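Renditcombe Print Room: Table and Surfaces Check
Form 2, revised after the September visit
Date of check: 5th May
Marks used: OK / NOT OK / NOT SHOWN (I was told it was fine but saw nothing to back it up)

1. Table stands level and does not rock
OK. Leaned on each corner in turn. The last form also said OK, but it had the same ticks in the same pen all the way down, so I didn't take its word for it.

2. Table top free of chips and lifted edges
OK. White top, wiped with a damp cloth before I started. I would have liked to see it before the wipe.

3. Table rated for the load put on it
NOT SHOWN. The Undness catalogue sheet pinned by the door says 200 kg. The sheet doesn't say which table it belongs to, and there is no plate on this one that I could find. Please ask the supplier in writing.

4. Scrap paper under all block and ink work
OK on the day. The rule is one sheet per session, binned afterwards. Whether this happens when there isn't a check on is another matter. The bin had very little paper in it for a room that claims to be busy.

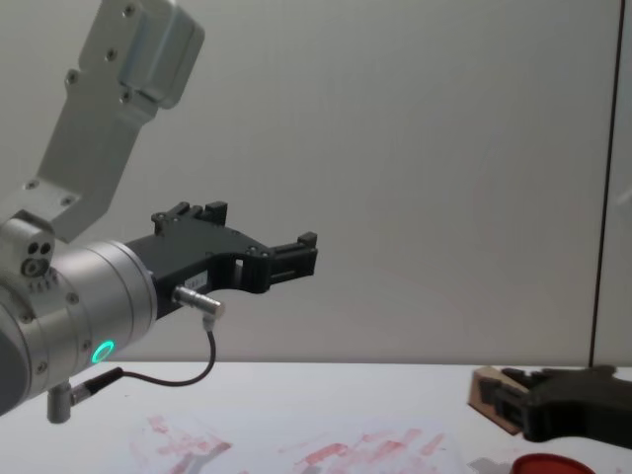
5. Ink is water-based and labelled
NOT OK. The Werov bottles are labelled, but two have been topped up from something else and the labels left as they were. "It's the same stuff" is not a label. Decant into clean bottles or throw away.

6. Wooden blocks sound, no splinters
OK, with doubts. I ran a cloth over the ones in the tray and it caught on one, which was taken out. The log says blocks are sanded monthly. The log also says it was done in a month when the room was shut for painting, so I give the log no weight.

7. Ink does not reach the wall
OK. Wall is plain light grey. It was repainted, so a clean wall tells me about the paint and not much about the splashing. Look again next time.

8. Table position against wall, no gap for blocks or small items to drop into
OK as left. I was told the table "never moves". There are scuffs on the floor that say otherwise. Put tape on the floor to mark the legs and then we shall both know.

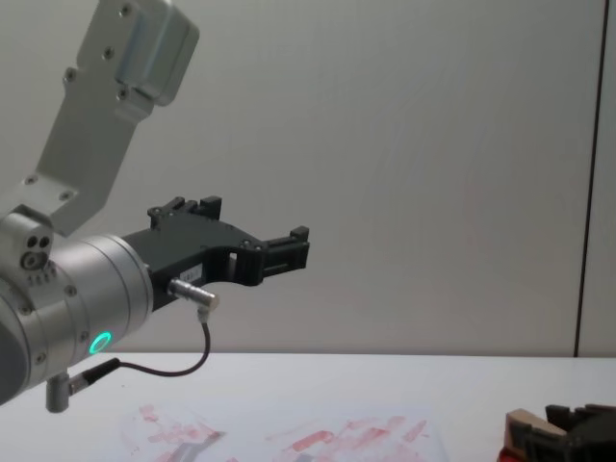
Item 8: back edge of the table and the wall behind.

9. Cables kept off the floor where people walk
OK at the table. NOT OK at the door, where an extension lead runs under the mat. The mat is there to hide it, as far as I can tell. Move the lead or fit a proper cover.

10. Lighting good enough for close work
NOT SHOWN. The Garrido meter gave 1,425 lux at the table and then 2,000 a moment later with nothing changed. I don't believe either reading. Borrow another meter. It looked bright enough to me, but that isn't a measurement.

11. Handwashing within reach
OK. Soap present, towel present. Towel looked suspiciously new.

12. First aid box complete and in date
NOT OK. Eyewash out of date. Contents list ticked as complete all the same.

Action needed before the next check
Items 5, 9 and 12 at once. Items 3 and 10 need paper evidence, and a phone call won't do. Item 8, tape down before the room is next used.

Please don't send this form back with everything changed to OK. Send the receipts, or a copy of the label, or leave the mark as it is.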